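Food & Drink > Long Chats > Daiane Cordeiro

I got to Itari far too early, so I spent the first half hour of this interview eating. Daiane Cordeiro put a bowl of rice in front of me, told me not to write anything down until I'd finished it, and went back behind the counter to argue with a delivery driver about celery. I'm not complaining! The rice had a fried egg on it, and something dark and salty running down the sides, and I'd have happily sat there till teatime.

If you don't know Itari, it's the narrow place on Brametti Street with the steamed-up windows. Lunch only, 27 seats, and a menu that fits on one side of a card. Daiane opened it in June after ten years of cooking in other people's kitchens, and I wanted to talk to her about the thing she gets asked about most, how she makes such plain food taste of so much.

"People think there's a trick," she said, when she finally sat down. "They come up to the till and they sort of lean in and say, what do you put in it? And I say, well, onions. They look at me like I'm being rude."

She does laugh easily, I should say. None of this came across as grand.

Her first kitchen job was at Furtado, the big hotel out by the station, washing pots. She was moved on to breakfasts when somebody left in a temper, and from there to the sauce section, where she stayed for years. "I was so bored of sauce," she said. "You have no idea. Butter, reduce, butter, strain, more butter. I used to go home and all I wanted was a boiled potato."

It was the woman she shared a flat with who got her into the other sort of sauce, the sort you buy. The flatmate cooked Chinese food most nights and had half a shelf of jars on the go, and Daiane (who was working evenings and starving by midnight) started helping herself. A spoon of fermented beans in with the greens. Black vinegar on dumplings, then on eggs, then on chips.

"I remember standing there in my socks thinking, I've spent all day making a sauce that takes six hours and this is nicer. And it came out of a bottle! I was a bit cross."

I asked whether the other cooks at Furtado were sniffy about that, and she pulled a face. Some were. There was one chef who wouldn't have soy sauce in the building, though he got through a tub of bouillon powder the size of a bucket. "Everybody's got something in the cupboard they don't talk about. I just talk about mine."

So what does she tell people who want to cook this way at home? She's quite firm on this. Start with one bottle, and use it until you know it. She reckons most of us buy things for a recipe, use a tablespoon and then lose the rest behind the flour (guilty, I've got a jar of something pink that moved house with me). What she did, when she was learning, was take a new sauce and put it on plain rice. Then she'd warm it in a bit of oil and try that. Then she'd put it in at the start of a stew, and another day at the end.

"It's the same stuff but it behaves differently. Dark soy at the start, you get colour and it goes sort of round. At the end it just shouts. Light soy I like at the end. Vinegar, a bit of both, a bit early and a bit late. I can't tell you how much. I really can't, I'd be making it up."

She won't write a book, by the way, I did ask. Somebody from Isov, the kitchenware people, offered to put one out with her and wanted 70 recipes. "I've got nine. I've got nine recipes and they're all nearly the same one."

We talked about salt for a long time, longer than I can fit in. Her main grumble is that people salt their food properly and then add a salty sauce on top, and decide they don't like the sauce. At Itari the rice has none in it at all, and the greens go into plain water. All the seasoning comes out of bottles and jars, right at the end of the line, and whoever is standing there has to taste every pan. On her first day with a full room they ran out of clean teaspoons before one o'clock.

"I bought 1,000 of those little wooden ones after that. Hated them. They taste of lolly stick. So now we've got proper spoons and one poor person who washes them."

Then there's storage, which I hadn't planned to ask about but she was off before I could stop her. Chilli oils and bean pastes go in the fridge once they're open, whatever your mum did. Soy will sit out quite happily if you get through it quickly, but it goes flat and a bit stale if you don't, so buy the small bottle. Wipe the neck before you put the cap back on. Never, ever keep the lot on the shelf above the hob, which is exactly where mine live. And keep them where you can see them, all together, with nothing stacked in front.

"If I have to move three things to get at a jar I won't use it. I know myself. I'll use ketchup." 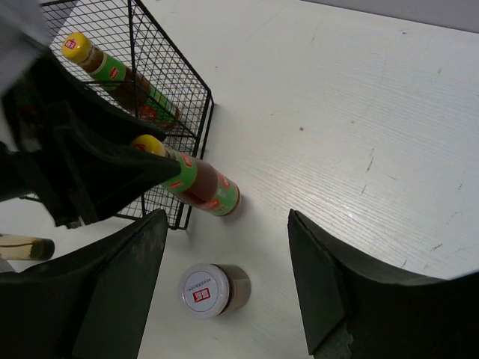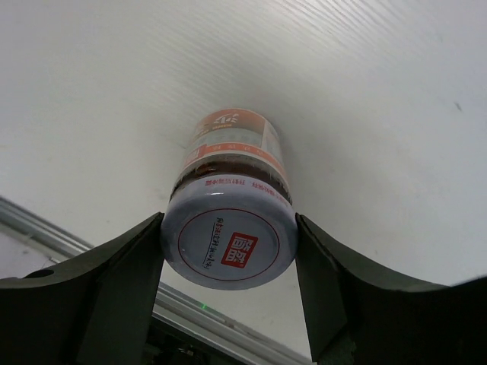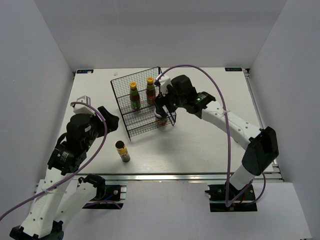 I wanted to know if she ever misses the hotel. She thought about it for a while, picking at a bit of tape on the table. She misses the bread, and she misses having somebody else to shout at the suppliers. She doesn't miss the hours. Itari shuts at half past three and she's home in time to pick up her nephew from school, and he gets his tea at her kitchen table while she does the ordering.

"He's six and he'll only eat noodles with nothing on. Nothing! Not butter, not anything. I've tried telling him what I do for a living."

The menu is changing soon, though only a little. The braised aubergine is staying (there'd be a riot), and so is the rice with the egg. She's been playing with a cold noodle dish for warmer weather, with sesame and a lot of vinegar, and she's trying to get a pudding on the card for the first time. She made me try a caramel with a few drops of dark soy in it, on vanilla ice cream. I pulled the face everyone must pull, and then I scraped the dish.

By then the driver was back, with the right celery this time, and she had to go and sign for it. I paid for my lunch, she tried to stop me, and we had a bit of a tussle over the card machine. On the way home I bought one small bottle of black vinegar and put it on chips.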